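Ruba Obeidat wrote the bench rules at Keditz, and she lights up when asked about them. "There were 823 words in the first draft! Now it's two rules on a card." The first is that both arms stop before a hand goes in. 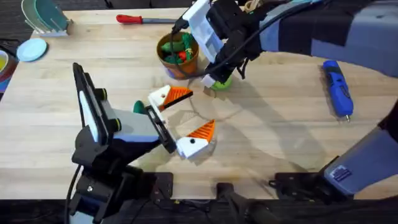
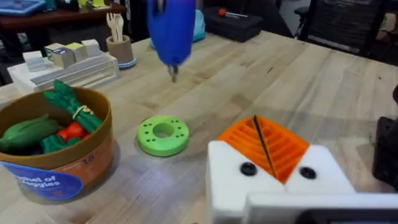
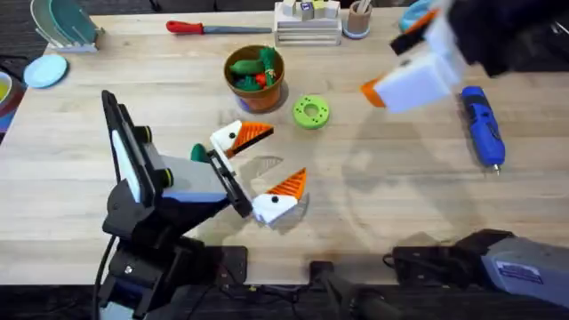
The second took longer to agree. "Say out loud which arm you're about to move," she says. "It feels daft for a morning, and then you love it." She'd like Jirkuvport to try the card in May.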